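3.2 Hand setup and maintenance

The Clollwood cell runs one arm with a black articulated hand and a camera mounted at the wrist. The wrist view is the main input to the grasp policy, so any change in how the hand sits in that view shows up later as an error in the data. Most of our upkeep is aimed at keeping the view the same from one session to the next.

Before each session the operator moves the hand to a fixed rest pose, takes a wrist image and compares it with the reference image from the last calibration. If a digit has shifted by more than 5 pixels at the tip, the session is put off and the joint is zeroed again. Side plate screws are checked by hand every 18 hours of run time. Early in the Tranorora trials a loose plate let one fingertip lean inward, and we dropped 2034 grasps that were logged before the fault was found.

Fingertips are treated as wear parts. They are wiped with a dry cloth after each session and replaced when the surface texture has worn smooth at the contact area. A change of fingertip takes one person a few minutes, but the calibration that follows takes longer - the Kutar routine has to be run 2 times, once with the digits open and once with them closed. Both results are stored with the session log.

Figure 4 shows the hand from the wrist camera. The textured fingertip is held by the side plate at the end of the long digit, and the plate screws can be inspected from this angle without removing the housing.

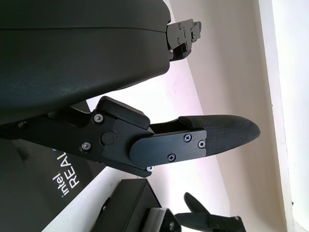
Figure 4. Wrist camera view of the hand, with side plate and textured fingertip.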